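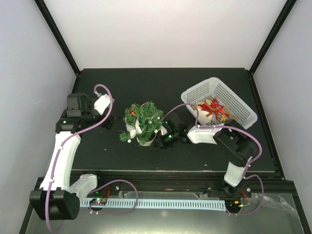

What Changes for the Packers: Two-Arm Stations at a Seasonal Decorations Workshop

Kanokwan Klinhom and Blair Mackay
Supervisor: Prapai Sukprasert

Background
Nakpan prepares small decorated trees and table pieces for shops in Oltcombe and Norstead. Most of the work is done by hand at long benches, and the busy period starts in November. The company is trying out an enclosed station with two robot arms for the jobs that staff find most tiring. We wanted to know how the trial has affected the people on the benches.

Method
We spent 3 weeks at the workshop and interviewed 12 employees, each one twice. We also read the shift notes, which had 267 entries for the period. Kamonchanok Rattanakul, the shift lead, explained the entries we could not follow.

Findings
The tasks given to the arms are ones with small, light parts: ribbons, ball ornaments, bows and strings of lights. Staff told us lights are the worst of these. The wire is thin and catches on the needles of the artificial trees, and the bulbs have to be kept clear of the battery box.

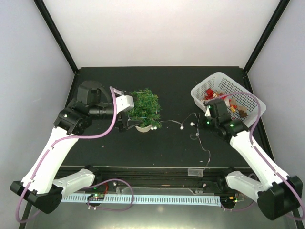
Several people said their wrists hurt less on days when they were moved off the lights. The same people said they missed talking at the bench - one person watches the station alone. Kanyarat Kongkaew has packed there for four seasons and now spends half her shift refilling baskets and checking results. She called it easier work but slower to get through.

Pay was the main worry. Bench staff get a bonus above 210 finished pieces a week, and it is not settled how pieces from the station should count. Two people had asked to stay off it for that reason.

Limits
We saw one site in one season. Plindel, the sister workshop, did not reply in time to be included.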